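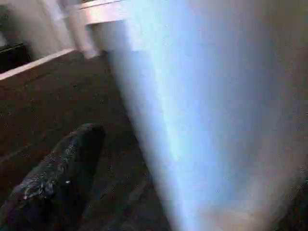 Repair hall to stay open through winter after rent deal

The Husar repair hall will stay open until at least next June after its landlord agreed to hold the rent at its present level.

The hall, on the ground floor of the old Kollier print works, had been due to close at the end of the summer. A letter sent to members in spring said the rent would go up by nearly a third when the lease ran out, and that the hall could not meet the new figure from membership fees.

Under the deal signed last week, the rent is frozen and the hall takes over the cost of small repairs to the building, including the gutters and the side door. The landlord, Brivo, will still pay for the roof.

Haf Landeg, who manages the hall, said the agreement gave members time to plan.

"We were turning down bookings for the autumn and now we can ring those people back," she said. "The guttering is in a poor state and we knew that when we signed. It is still cheaper than moving."

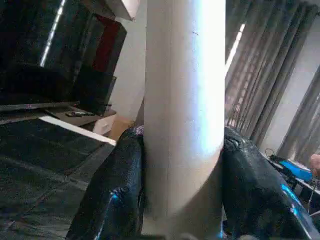
The hall opened seven years ago as a place where people could bring broken household goods and mend them with help. Most of what comes through the door is small: lamps, toasters, radios, zips, bicycle wheels. Sewing machines have their own evening, as there are usually more of them than there are people who know how to set the tension.

Members pay £29 a year. Anyone else can use the benches for £7 a visit, with parts charged on top. Neither price will change before June.

Ms Landeg said the hall had looked at two other sites, both on the Stista estate. One had no step-free entrance. The other had a good loading bay but could only be used until 6pm, and the evening sessions are the busiest.

The council has also agreed a grant of £2,000 towards new wiring at the back of the building, where the sockets have been out of use since the winter before last. The work is expected to take a fortnight. The front room will stay open while it is done, but the soldering bench will be closed.
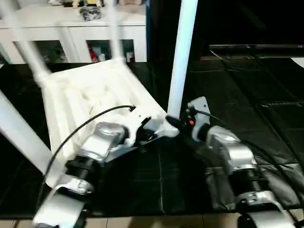
Yasaman Shokri, a member who lives on the next street, said she had been ready to take her tools home.

"I'd already cleared my shelf," she said. "I mend clocks, and I haven't the room for it in the flat. My neighbour has been waiting for hers since Easter so I suppose I'd better get on with it."

She said she would like to see the hall open on more mornings, when older residents find it easier to get a bus. The last bus up the hill leaves shortly before the evening session finishes, and people without a car often have to go early.

Ms Landeg said morning opening had been tried before and was dropped when too few people could help at that time of day. It will be tried again in the autumn, from 10am until noon, if enough members sign up. A sheet has been pinned up by the kettle.

Some residents had objected to the hall staying on. Letters to the council raised the problem of cars left on the pavement outside, and of old goods put down by the side door overnight. A new sign now asks people not to leave items when the hall is closed, and the bins have been moved behind the gate. Drivers are being asked to use the car park behind the chemist, which is free after 5pm.

Talks on a longer lease will start in the new year. Brivo said it was open to a term of several years but would want to see how the repairs to the building had gone first.

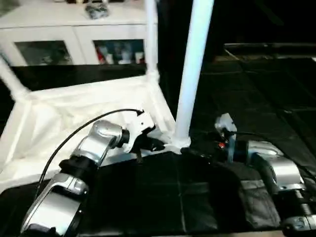
How to book

Bench places can be booked at the hall or by phone during opening hours. There is space for roughly 30 people at an evening session, and those who have booked are seen first. Large items should be mentioned when booking. The hall does not take fridges, microwaves or anything that runs on gas.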